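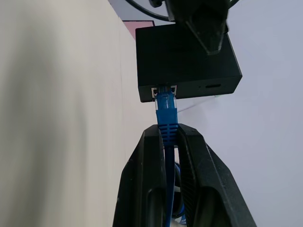 *Blue cable at the little black box, with a bit more of the blue curled up behind.*

Welcome to the cable page! I've been promising this to Ayantu Chala since about June, and she has been very patient (she sends me a polite reminder every so often, usually late in the evening, and I usually answer that it's nearly ready). It's a small gallery – one picture for now – but I do love a tidy network cupboard, and I have more to say about one blue lead than is probably healthy.

The box is matte black with softly rounded corners, a lovely plain thing to look at, and the network port sits toward the left end of its narrow front face with a thin silver surround. I've always had a soft spot for a coloured lead on a black box. You can follow it with your eye when everything else behind the desk has gone to spaghetti, and the ribbed boot gives you something to hold on to besides the cord itself.

We sort our leads by colour at Grondorent, a habit I picked up from Asnakech Jemal when we were both at Casturero and sharing one very overstuffed drawer. Blue is for anything that stays put, grey is for visitors, and yellow is for the odds and ends that I keep meaning to label. At last look there were 174 leads on the pegs, and I'd guess around 60 of them are blue, though people do borrow them and bring back a different colour altogether.

A few things I tell anyone who asks: hold the plug by the boot, push until it clicks, and leave yourself a loop of slack. Please don't pull on the cord to get it out! I've put new ends on far too many that way, and my eyes aren't what they were when it comes to those tiny coloured wires.

More pictures will go up once I've finished the bottom row of pegs – the grey ones are next, and then the dreaded yellows.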